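Small gears draw a big crowd at Kettler open day

January

Before the doors opened at half past nine there was already a queue down the side of the building, and by ten o'clock the car park at Kettler was full and people were leaving their cars along the lane as far as the garden centre. Not bad for a gear workshop on a cold morning!

The firm, which cuts and finishes small gears for pumps, scales and packing machines, had thrown open its assembly hall for the first time in years. The main attraction was the new robot cell, which has been running since the autumn and which most people in the village had only heard about through somebody's cousin. There were two demonstrations in the morning and three after lunch, and all 5 were packed. The organisers had put out 46 chairs. They should have borrowed more, as people stood three deep at the back, with small children up on shoulders and a few of the taller teenagers being asked (politely, mostly) to move to the side.

Hartmut Stöcker, who runs the assembly hall and gave every one of the demonstrations himself, had lost most of his voice by the middle of the afternoon but none of his cheer. He has worked with gears for his whole career and talks about them the way other people talk about football.

"People expect a robot to be fast," he told the first group. "Ours is not fast. You can beat it easily. Come and try, I mean it."

And they did. A bench had been set up alongside the cell with a tray of loose gears and a row of pegs, and anyone who fancied it could race the robot at placing them. A girl of nine in a yellow bobble hat won by a mile and got the loudest cheer of the day. Her grandfather, who went next, dropped his first gear under the bench and had to be helped looking for it, and was still beaming about it in the tea queue half an hour later.

What the robot does have is patience. It picks a gear from a tray, brings it up, turns it until the teeth sit where they should, and sets it down on its shaft. Then it goes back for the next. If the teeth don't meet the first time it eases off, turns the gear a touch and tries again, and that little wiggle was the thing people wanted to see over and over. There was a proper "ooh" from the crowd each time. Stöcker said it was also the part that took longest to get right. A person feels through the fingertips when two gears are about to slip together and does it without thinking, and teaching a machine to do the same took the team most of last spring and a good part of the summer.

The arm came from Wotero and the software that tells it when to push and when to stop is called Clikar. I asked whether the name was meant to be the sound of a gear dropping into place. Stöcker laughed and said he had always assumed so but had never thought to ask.

The fingers were a popular subject too. They taper towards the tips and have slots through them, and they hold a gear by its rim from either side. Kettler draws its own and can try out a new shape within a day or two, and a box of old ones was passed round the audience. Some were stubby, some long and thin like a heron's beak, and one early pair had apparently flung a gear clean across the hall on its first outing. Visitors were invited to pinch a gear between two of them and discover how easily a shiny round thing can shoot out sideways. Quite a few did discover it.

For those who couldn't get near the front, a screen on the end wall showed the view from the small camera at the robot's wrist. I spent a good ten minutes in front of it. You forget how handsome an ordinary bit of metal can be when it is blown up to the size of a door, and I wasn't the only one who stood there with a cup of tea going cold.

Questions came thick and fast. Does it get tired? (No, but it does get stopped for cleaning.) What happens when the power goes? (It holds on to what it has got.) Could it do knitting? Stöcker thought about that one for rather longer than anybody expected and said he would very much like to see somebody try.

There was a more serious question from a man near the front whose daughter is about to leave school, and who wanted to know if there would still be jobs in the hall by the time she had finished her training. Stöcker sat down on the edge of the bench to answer it. Kettler employs 154 people, he said, and none of them has left on account of the cell. The two who used to fit the smallest gears by hand now look after the robot between them, and one of them was standing by the door and waved. He added that he could not speak for twenty years from now and would not pretend to. The firm is taking on apprentices again this year, and the sheet for leaving your name was on its second page before lunch.

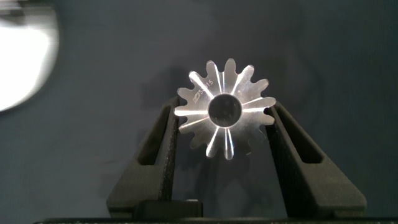
From our reporter at Kettler

Away from the robot there was plenty more to see. The old hand presses had been oiled and brought out for the day, and visitors could stamp their own initials into a brass disc to take home. The queue for that went twice round the pillar. In the packing room, the finished gears go into trays and then into a machine called the Carton, which folds a flat sheet of card into a box, closes it and pushes it along so smoothly that a toddler near me shouted "again!" for every single one. It had 80 boxes to fold for an order that was really going out, so he got his money's worth.

The canteen did potato soup and plum cake, and ran out of the cake at a quarter past two. A second batch was fetched from the bakery and lasted until three.

I went back for the last demonstration, partly for the warm seat. By then the robot had a following. A group of lads who had come in mainly to get out of the wind were picking favourites among the gears in the tray and groaning when theirs was passed over. On the final round a gear took four tries to find its place, turning a little each time, and the whole hall went quiet and leaned forward. When it dropped in there was applause, and Stöcker took a bow on the robot's behalf.

He hopes to do it all again next winter, with more chairs. School groups can visit before then by ringing the front office, mornings only, and classes should bring sensible shoes and tie back long hair. The hall is on the ground floor throughout, and there is a ramp at the yard entrance.

Last updated: January, 6.40 pm

Comments

bobblehatmum
That was my daughter in the yellow hat! She has told everyone at school that she is faster than a robot and wants it put on her birthday cake. Thank you to all at Kettler for a lovely day and for being so kind with the little ones.

R. from the lane
Very good day out but please could they do something about the parking next time. I couldn't get out of my own drive until four. Soup was excellent.

oldfitter
Spent years putting gears on shafts by hand and I went along ready to grumble. Have to say the wiggle is right, it's just how you'd do it yourself. Would have liked to see it with a helical gear, they're a different animal altogether.

Jutta
@oldfitter I asked him that after the second demo! He said they have tried helical ones and it does manage, only slower, and they didn't want to keep people standing about.

oldfitter
Thanks Jutta, I'll be there next winter then.

plumcake
Does anyone know which bakery the second lot came from? It was better than the first.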